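# Care of Wooden Tables and Everyday Bowls

Residents of Skemalura House are responsible for the tables and tableware in the shared kitchens. The following guidance applies to all floors and replaces the sheet issued in November.

## Daily care of the table

Wipe the table after every meal with a cloth that has been wrung out well. Work along the grain and dry the surface with a second cloth. Standing water leaves pale rings, particularly around the feet of bowls and cups, where a small amount can sit unnoticed overnight.

Hot dishes must be placed on a mat or trivet. A bowl filled with soup or porridge should be treated as a hot dish, even where it has a raised foot.

Crumbs and sugar should be brushed off before wiping - dragged under a wet cloth, they dull the finish.

## Bowls

Small bowls are best kept for dips, fruit, nuts and single portions. Check the rim with a fingertip before use and withdraw any bowl that is chipped. Unglazed foot rings can scratch wood. A bowl with a rough foot may be smoothed with a few light strokes of 400 grit paper, used wet, and then rinsed.

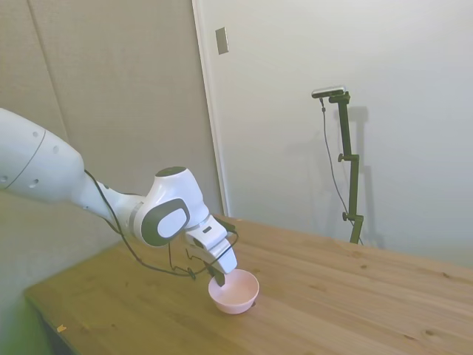 *Page last changed: 4th May*

Pale glazes, including pinks and creams, show tea and tomato stains sooner than dark ones. Make a paste of baking soda and water, spread it over the mark, leave it for the length of a meal and rinse. Steel wool is not to be used. Gray lines left by spoons and forks are usually metal deposits and will lift with the same paste and a little patience.

Bowls should be lifted from the table, never slid across it. When stacking, place a paper napkin between each pair and keep stacks low enough to lift with one hand.

## Removing marks from wood

1. Clean the area and let it dry fully.
2. For a pale ring, rub in a small amount of plain furniture wax with a soft cloth, then buff.
3. If the ring remains, sand very lightly with 800 grit paper, along the grain only.
4. Wax again and leave the table out of use until the following morning.

Do not use 100 grit paper on any table top. Deep scratches and burns should be reported to the housekeeping office on extension 968.

## Supplies

Cloths, wax and sandpaper are held in the Nikden Room cupboard. Please sign for sandpaper and return unused sheets. Used wax cloths must be laid flat to dry outdoors before disposal - they should not be folded or left in a closed bin.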